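# Sudano hand-held gripper, build kit

The Sudano is the gripper we wanted on our own bench, so we drew one up!
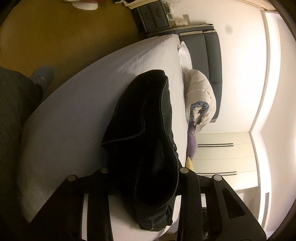

It's made for picking up soft, awkward stuff like clothes and bedding, and it's a lovely thing to put together over a weekend. The body is black plastic with plenty of cut-outs, which keeps the weight down and lets you get a driver in at the bolts. Ibrahim Yusuf reworked the arms in September after his first pair flexed too much on a pair of jeans, and the new ones are far stiffer (older kits can take them too).

**In the box**

- Printed body and both arms
- 66 fixings, with 6 spares
- Trigger, spring and cord
- Paper build guide

Allow 4 hours. You'll need hex keys and a small file.

Kit price: £48, collected from the Costance workshop or posted.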